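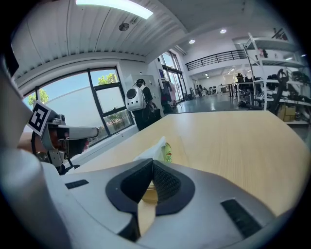 4. Evaluation of the Karar Hand-Held Kit

4.1 Kit and setup

We tested the Karar kit over 8 working days in our lab at Ejigu. The kit is built around a pair of hand-held grippers, one for each hand, and it records demonstrations without any robot being present. Figure 3 shows the view from one gripper, with its two padded jaws in the foreground and the second gripper held to the left. The square black-and-white marker on the back end of the second gripper is easy to pick out even at an angle, and we were very pleased to find how much this helps when both hands work close together.

Figure 3. View along the jaws of one gripper over the tabletop. A crumpled tissue lies and a small green bottle stands within reach; the marker on the second gripper is visible at left.

4.2 Procedure

Four operators took part, none of whom had used the kit before. Each received the printed guide and one practice session, then recorded two-handed pick, pass and place tasks with small household items. We collected 224 demonstrations in total. Half of the operators started with the soft items and half with the rigid ones, and the order was switched on the second day. Lighting was left as it was. We wanted to know how the kit copes with an ordinary room, so we made no attempt to cover the windows or clear the background – a choice that the tracking software (Varus, default settings) handled far better than we expected!

4.3 Results

Some 111 of the demonstrations involved soft or easily deformed items, and these are where the kit impressed us most. The dark foam on the jaws has a fine mesh texture, and operators said they could pinch thin material with very little practice. Rigid items were also handled well, although small round objects tended to roll if the jaws closed unevenly.

Compared with the Fudska kit we used in our earlier study, setup was quicker and the operators asked for fewer breaks. The main complaint was the bulk of the housing, which fills much of the lower part of the view and can hide objects that sit very close to the operator. Arturo Bortolotti, who led the recording sessions, suggested placing items farther back on the table, and this solved most of the problem. A slimmer housing would still be welcome. We have since adopted the kit for all of our two-handed recordings.

Contact the authors | © Ejigu | Back to top

This site uses cookies to remember your reading preferences. Accept | Manage settings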